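About us

Mundico is a small language school in the town of Trultirlow. We teach English to adults who have come here to live and work. The school was opened by Gert Pillay, who himself came to this country with two suitcases and a dictionary, and who still teaches the early morning group.

At the beginning we had one room above the Mofokeng bakery and 2 tables. The smell of bread came up through the floor, and many of our first students say that they learned the word "crust" before the word "pencil". Today we have five classrooms and a library corner. In the last school year 177 students studied with us, and since the opening it has been 634 in all.

How we teach

We believe that a person learns a language faster when the words are connected with daily life. For this reason our beginner course does not start with grammar tables. It starts with the kitchen, the bus, the doctor and the bank. Grammar comes a little later, when the student already has something to say and wants to say it correctly.
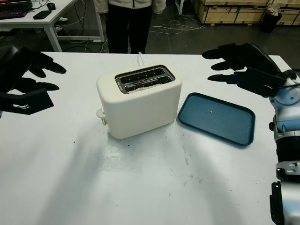
Kitchen words: toaster, slot, lever, cord, tray.

Each group has no more than nine students. Lessons are two times a week, in the morning or in the evening, and each lesson is ninety minutes with a short break for tea. We ask students to speak only English during the break also. It is difficult in the first month, but the teachers help, and it is allowed to use your hands.

For students who work in shifts we have the Wileritz course. It carries the name of the street where our second building stands. In this course you may come in the morning one week and in the evening the next week, and both groups follow the same lesson plan, so you do not miss anything.
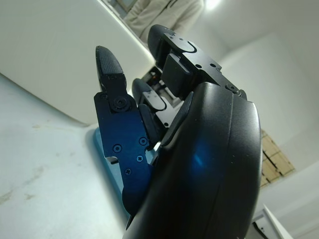
Students who finish the shift course receive the same certificate as all others. The examination is in May and has a written part and a conversation with two teachers. If you do not pass the conversation, you can repeat it after four weeks without paying again.

Our teachers

We have eight teachers. Five of them learned English as adults, the same as our students, and they remember well which things are hard. The other three grew up with the language and mostly lead the pronunciation hours and the advanced groups.

Our library

The library corner has roughly 1,000 books, most of them given by families in the town. Students can borrow three books at a time. We are always glad to receive easy novels, cookbooks and children's books in good condition. Please do not bring old encyclopedias, we have no more shelves for them.

Visit us

You are welcome to sit in on one lesson free of charge before you decide. Please ask at the office for a time, and bring a notebook. The placement test takes half an hour and you do not need to prepare for it.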